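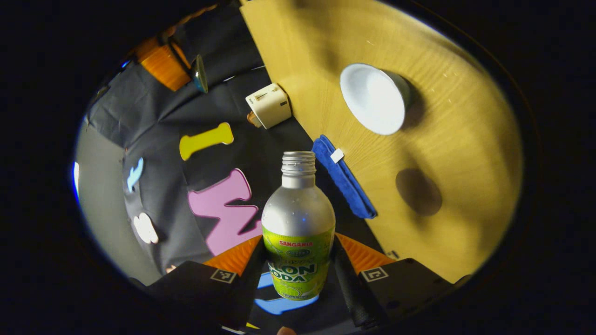

Home News Visits Workshops Contact

Posted in April by the Visits Desk

The Inon workshop opens its training floor to outside visitors twice a year, and this spring we got a place on the morning tour. The building is a former print shop on the edge of Clandoten, a short walk from the bus station. Doors opened at 9:30 and the first group went in a few minutes later.

Most of the floor is given over to tables. People stand at them and move household things from one place to another with a gripper held in the hand. The gripper has two fingers and a camera above them, and the recordings are later used to train a robot arm to do the same job. Our guide called each recording a take. A good operator gets through almost 100 takes before lunch.

The tables are cluttered on purpose. Toys, foam letters, cups and bowls are mixed in with whatever is being picked up, and the layout is changed between takes. Drinks bottles are one of the regular jobs. The fingers have to close evenly on both sides, and an open bottle has to stay upright all the way. Operators are told to go slower than feels natural and to keep the camera pointed at the thing they are about to grab.

Visitors could try it. I was given a bowl to move and knocked it over on my first two goes. The gripper is heavier than it looks, and it is hard to judge depth until you stop watching your own wrist. By the fifth go I could set the bowl down without a bang. The guide said new people usually practice for 50 takes before anything they record is kept.

The second room holds Uzor, the remote control station. The operator sits with a lever in each hand and drives a pair of arms on the other side of a glass panel. It was folding towels when we came in. This was much slower than the hand-held work - one towel took longer than my whole turn with the bowl - but the arms making the recording are the same arms that will do the job later.

The last stop was Skaston, a single arm running on its own after training on 340 takes of one task, putting cups on a shelf. It placed four and dropped the fifth. An attendant picked it up and started the run again.

The tour takes an hour and a half and is free, but places have to be booked. Wear flat shoes. There is no cafe on site, and the parking lot is small. The next one is planned for the fall.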